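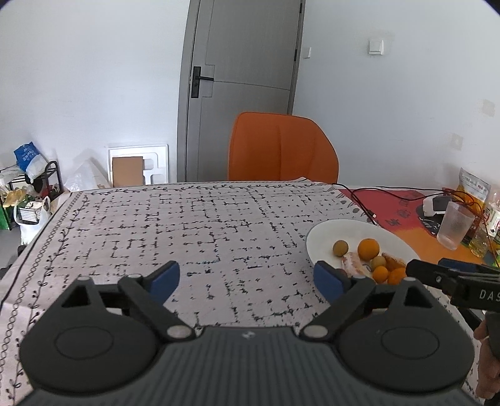 Why did people put a cloth on the table in the first place?
Mostly to cover rough boards and to give diners something to wipe their hands on, and in richer houses also to show that the family could afford good linen and the labor of washing it.

Vidmont Evening Program
The Table and What Goes On It
Notes for Unit 4: Cloth, Plate, Fork
Kinga Kelemen

Please read these before class and bring them with you. I get carried away on this unit (it's my favorite, as you'll soon notice) and I talk fast, so the notes cover more than we'll get through out loud.

1. The table that goes away

We think of a dining table as a piece of furniture that stays put. In a medieval hall in England or France it very often didn't. Boards were laid on trestles for the meal, and when the meal was over the whole thing could be taken apart and stacked along the wall so the hall could be used for something else. "Board" meaning food is still with us in "room and board," and I love that the plank survives in a phrase people say every day without a thought!

A cloth made a great deal of sense on a table like that. It hid the joins between the boards, and it told you where the important people sat, because the best cloth went to the high table. Lower tables might get a coarser cloth or none at all.

Ask yourselves as you read: who did the laundry? Linen had to be soaked, scrubbed, rinsed, dried and pressed, and in many places lye made from wood ash did the work that soap does for us. A white cloth stood for hours of somebody's hard work, usually a woman's, and she almost never shows up in the paintings.

2. From bread to plate

Before individual plates were common, many diners ate off a trencher. The early kind was a thick slice of stale bread, which soaked up juices and could be eaten afterward, given to the poor or thrown to the dogs. Wooden trenchers came in alongside bread and then largely replaced it. Some had a small hollow in one corner for salt. Pewter was a step up, and silver was for the very rich.

Now for our local document, and I'm so pleased we have it. The Surundale inventory of 1624 lists the goods of the widow Dason, room by room. You'll get a typed copy in class. In her hall we find:

18 trenchers
one great salt
two boardcloths, one "much worn"
napkins, "old and new together"
one pair of trestles with the board to them

No forks, and no knives either. The missing knives puzzled me for a good while. Table knives were often personal things that you carried with you, so they may have been listed with her clothing, or handed on before the clerk ever came to the door. We can't tell which. Notice too that the clerk bothers to write "much worn." Old linen had value. It could be cut down for napkins, then for bandages, and the last rags could go to the papermaker. So the inventory itself may be written on somebody's old tablecloth, in a manner of speaking, and I think that is wonderful.

3. The slow arrival of the fork

Large forks for carving and serving are old. The small personal fork took much longer to catch on in western Europe. Italy had it well before England did, and English travelers wrote home about it as a curiosity. For a long time plenty of people found it fussy or vain. Fingers, a knife, a spoon and a good napkin did the job.

Once the fork did settle in, it changed things around it. Knife tips became rounder, as a sharp point was no longer needed to spear the meat. Napkins had less to do. Plates needed a hard, flat surface that could stand up to cutting.

4. All at once or one by one

In the older French style of service, many dishes were set out together in a balanced pattern, and guests helped themselves and each other from what was near. It looked splendid, and the food was often lukewarm. In the nineteenth century the Russian style spread through wealthy homes: dishes came in one after another and were served to each guest by staff. That left the middle of the table free for flowers and fruit, and it multiplied the silverware beside each plate. The long rows of forks that make people nervous at weddings come out of this change.

Family-style meals at home still look a lot like the older way. Think about your own house. Who serves? Does anyone have a fixed seat? Is there a cloth that comes out only for holidays?

Reading

Wong, The Covered Board, chapters 2 and 5. The book runs to 367 pages and I would happily assign all of them, but those two chapters are what we need. The part on napkin folding in chapter 5 is worth trying with a real napkin in your hands.

Written work, due at the end of November

Write 1000 words on one object from a table you know well. A gravy boat, a chipped plate, a plastic cover your grandmother never took off, anything you like. Tell me what it's made of, how it came into the house, who cleans it and when it gets used. Talk to an older relative if you can, and write down their words the way they said them. Last year's papers included a wonderful one on a butter dish, so please don't worry about picking something too plain.

For next time: salt. Bring whatever you have in the kitchen, and we'll taste them side by side.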